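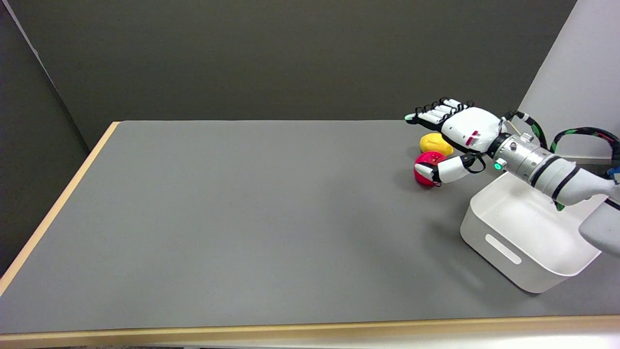 Thumb on the red ball, bin waiting under the forearm. Sorting day at our bench!

OK, budget thread, as promised. We're a small shop planning our second arm-and-hand setup and I have spent most of February in a spreadsheet. I'm weirdly happy about it.

First thing I'd tell anyone planning one of these: price the bench before you price the arm. Table, side panels, cables, mounting, a plain wall behind it. On our first setup those lines were 30 percent of the total and I had them down as "misc." Misc!

Second: the hand gets its own line, separate from the arm. Different supplier, different lead time, different warranty. Aoife Carroll made me split them and the whole plan got easier to read in an afternoon.

Quotes so far: one from Wudusia, one from Sotiteck. Very close on the arm, miles apart on support. Sotiteck includes remote help for the first year, Wudusia sells it in blocks of hours. I've asked both to requote with the same support so I can compare like with like.

Spares! I love this part. Look at how much a thumb does when it's pressing down on a ball. We're putting 3 spare fingertips per hand in the first order, plus one full set of cables. Nestor Marquez wanted a whole spare hand - we settled on a deposit line for next year.

Cheapest line in the whole sheet is props and bins. $300 covers balls, soft toys, plastic storage bins with handle holes and a good amount of replacing. Please don't cut this one. Dirk Kramer tried and I put it back while he was at lunch.

Line 607 of the sheet (yes, it's a long sheet) is training time. Two people, one full week each, away from their normal work. It doesn't come with an invoice so it's easy to skip, and last time we did skip it. The arm sat there while we read manuals at night.

Still open: buy or lease? Leasing looks nicer for the first year, buying wins after that if we keep the bench busy. Conall Ó Dubhghaill is running both versions for me and I'll post the numbers when he's done.

If you've bought a hand and arm from two different places, I'd love to hear how the mounting went - especially who you called when the two didn't want to talk to each other. Replies open, I'm reading all of them tonight with a big cup of tea.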